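Ellovum Trail Association

PRESS RELEASE
Friday, April 26, 2024
For immediate release

Northern section of the Vemberg Way to reopen to walkers

The Ellovum Trail Association is pleased to announce that the northern section of the Vemberg Way will reopen to through-walkers and day visitors next month, following the completion of repairs to the path above the Ríos valley. The section has been closed since December, when a landslip carried away part of the hillside below the Hondetti ridge and left the old route unsafe.

Walkers will now follow a new line on firmer ground. The replacement path is 700 metres long and leaves the existing route at the upper footbridge, climbing in a series of wide bends before rejoining the ridge at the boundary wall. It is a little steeper than the path it replaces, and those carrying full packs should allow extra time. Signposts have been placed at both ends, and the abandoned path has been fenced off.

Drainage has also been improved along the approach from the valley. Stone channels now carry water beneath the path at the places where it used to collect, and the stepping stones at the lower ford have been reset.

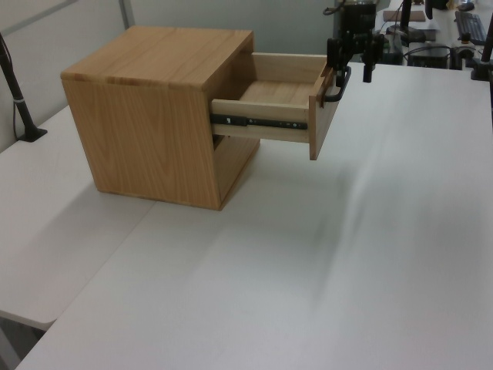
The Association has taken the opportunity to review its arrangements for overnight stays. The Hondetti shelter, which stands at 1,000 metres above sea level, will open on the same day as the path. It will continue to operate without booking, and walkers are asked to limit their stay to one night during the summer months. Tents may be pitched on the level ground behind the shelter — but not beside the stream, where the bank is still being replanted.

Water is available from the spring below the shelter and should be filtered or boiled before drinking. There is no other dependable source between the shelter and the Ríos road. Open fires are not permitted anywhere on the northern section, although small gas stoves may be used with care.

The repairs were paid for by the Association's path fund, which received 495 separate donations over the winter. The Association wishes to record its thanks to all those who gave, and to the landowners who agreed to the change of route.

A revised edition of the trail map has been prepared, with an initial print run of 1,000 copies. It shows the new path, the shelter and the current camping areas, and will be on sale at the Association's office in Vemberg. Holders of the previous edition may collect a free correction sheet from the same address — or request one by post.

Dogs are welcome on the whole of the northern section but must be kept on a lead between the upper footbridge and the ridge, where sheep graze until the autumn.

ENDS

Enquiries from the press should be addressed to the Information Office, Ellovum Trail Association, Vemberg.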